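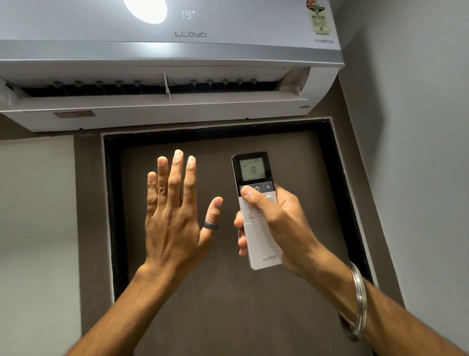 I have been comparing cameras for hand tracking since January, and I am now convinced that the head is the best place to put one. Better than the wrist, better than the chest, and much better than a tripod in the corner. I know people I respect who disagree. Tomomi Kaneko has run wrist cameras on her Furukawa arm for years and she gets lovely results, so take this as one very excited person's opinion.

My case rests on the small household jobs. Everybody tests on blocks and mugs, and blocks and mugs are fine, but the first time I tried a head camera on somebody working an air conditioner with a remote, I got more out of it than from a whole evening of stacking. Think about what is going on there. One hand has a firm grip on the remote and the thumb is doing something tiny and precise. The other hand is up by the outlet, open, fingers spread. And the eyes are going back and forth between two small screens that don't always agree! A wrist camera would give you a wonderful view of the thumb and might miss the unit completely. From the head you get the button, the number on the remote, the number on the wall and both hands together.
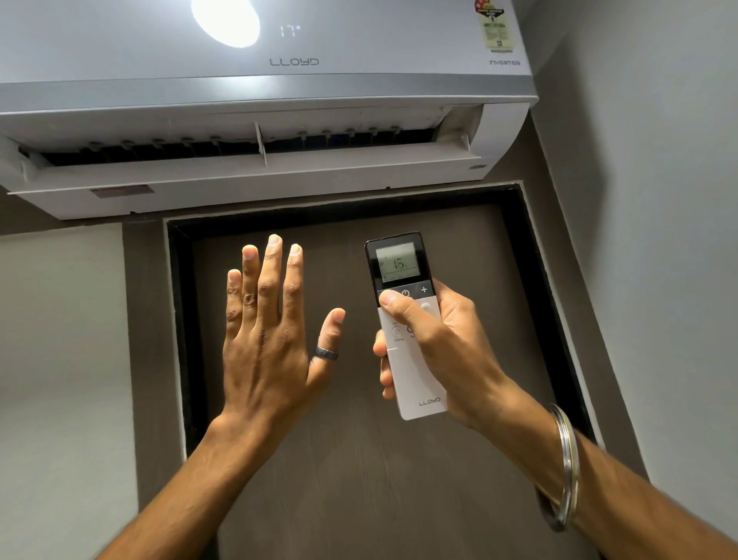 Those numbers matter more to me than the grip does. We have gotten very good at closing fingers on things – the three-finger Ferkley on my bench will hold a remote all day – and we are still pretty bad at checking whether the press did anything. A person looks up. I would love a controller that looks up too, and I don't see how it learns that from a camera that never sees where the person was looking.

There are real costs, and I don't want to wave them away. Glare is the big one. A glossy white panel under a bright light will give you a hot spot right where you'd like to read something, and the cheaper of my two cameras, the Jeltano, handles it badly. The thumb also covers the very button you care about. Out of 400 short clips I labeled by hand, I had to guess the button in 70 of them, and that stings. Suqin Dai thinks a second camera on the wrist would fix most of those, and she is probably right. I'd happily add one. I just wouldn't swap.

So if you have money for one camera, put it on a head. Then go try it with remotes, thermostats, oven dials, that awful washing machine panel with the flat buttons. I spent 30 minutes on a light switch last night and had a great time, and the microwave is next.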